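4.2 はしけ輸送の予約遅延とその帰属

前節で述べたとおり、Gadbridge港におけるはしけ輸送は、ゲート前のトラック渋滞を緩和する手段として導入された。渋滞は確かに短くなった。ただし、トラックの列に並んでいた貨物の一部は、予約システムの列に並び直しただけだという見方もでき、本節ではこの見方がどの程度まで当たっているかを検討する。

対象としたのは、内陸側のVerness埠頭からGadbridge港へ向かう輸入空コンテナおよび輸出実入りコンテナの予約記録、各1000件である。予約は荷主または通関業者がPlanerと呼ばれる配船計画ソフトウェアに入力し、埠頭側の担当者が承認する。承認後の変更は制度上「例外」とされているが、記録を読むかぎり、例外のない週を探すほうが難しい。Arrietaが先行研究で指摘したように、港湾において例外とは手続きの名称であり、頻度を表す語ではない。

遅延の定義には少々手間取った。埠頭側の帳票では、はしけが岸壁を離れた時刻をもって「出発」とする。通関業者の帳票では、コンテナが最後に動かされた時刻が「出発」である。さらに船社の帳票には出発の欄がなく、代わりに「備考」がある。本稿では埠頭側の定義を採用したが、これは埠頭側が最も正確だからという理由によるものではない。時刻が毎回記入されていたのが埠頭側の帳票だけだったのである。

遅延の原因区分は、(a) 書類不備、(b) 荷役機器の待ち、(c) 潮位および天候、(d) その他、とした。区分は第一著者とHalimが独立に行い、不一致は協議により解消した。協議が最も長引いたのは (d) をめぐるもので、Halimは当初、(d) に分類された予約の大半を (a) に移すべきだと主張した。根拠は、備考欄に「確認中」とだけ書かれた予約は、経験上まず間違いなく書類の問題だというものである。この経験則には著者らも個人的には賛成であるが、査読に耐える形で書き表すことができず、(d) のまま残した。

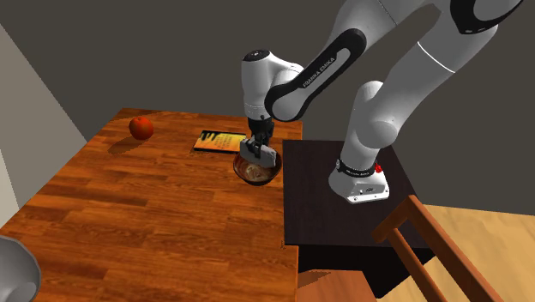 図2 木製のテーブル上で、白いロボットアームの黒いグリッパが明るい灰色のブロックを暗褐色のボウルの上に保持している。シミュレーションによるレンダリング画像。

集計の結果、遅延の主因として最も多く現れたのは (a) であった。荷役機器の不足を訴える声は聞き取り調査で圧倒的に強かったが、予約記録の上では (b) は (a) に及ばない。この食い違いには二つの解釈がありうる。一つは、機器待ちは目に見えるため記憶に残りやすく、書類待ちは誰かの机の上で静かに進行するため印象に残りにくい、という解釈である。もう一つは、聞き取りに応じた関係者の多くが、書類を作成する側の人々であったという解釈である。後者についてはこれ以上立ち入らない。

(c) の件数は予想を下回った。河口の水位が下がる2月に集中するものと見込んでいたが、この月はそもそも承認された予約が少なかった。運航者側があらかじめ予約枠を絞っていたためで、遅延を減らす方法として、輸送をしないことほど確実なものはない。したがって、(c) の少なさを河川輸送の頑健性の証拠として引用することは避けられたい。すでに一部の業界資料がそのように引用している本稿の草稿版については、著者らの責任の範囲を超える。

次に、予約変更の回数と遅延との関係を見る。変更が一度もない予約では、予定時刻どおりに出発したものが多い。変更が二度以上になると遅延が目立って増えるが、増え方は通関業者の規模によって異なる。大手のAguirre社の予約は変更回数が多いわりに遅延が少なかった。同社の担当者によれば、予約はまず仮の内容で入れておき、後から正しい内容に直すのが「実務の常識」だという。小規模な業者も同じことをしているが、直すのは出発の直前である。Planerの設計者が想定した使い方は、最初から正しい内容を入力することであったと仕様書にはある。著者らの調査では、そのように使っている業者は確認できなかった。

以上の分析にはいくつかの制約がある。第一に、承認前に取り下げられた予約は記録に残らない。取り下げの件数について埠頭側に照会したところ、約100件との回答を得たが、期間の指定がなかったため本文の集計には用いていない。第二に、Verness埠頭では調査期間中に承認権限が一度移管されており、移管の前後で (d) の割合が変化している。新しい担当者は備考欄を几帳面に埋める人物で、そのことが分類を容易にした反面、期間全体の比較を難しくした。第三に、トラック輸送の側には対応する記録がなく、はしけ輸送が総所要時間を短縮したかどうかは本節のデータだけでは判定できない。費用面の比較は、港湾側が公表している料率表と業者が実際に支払った額との差も含めて、次節で扱う。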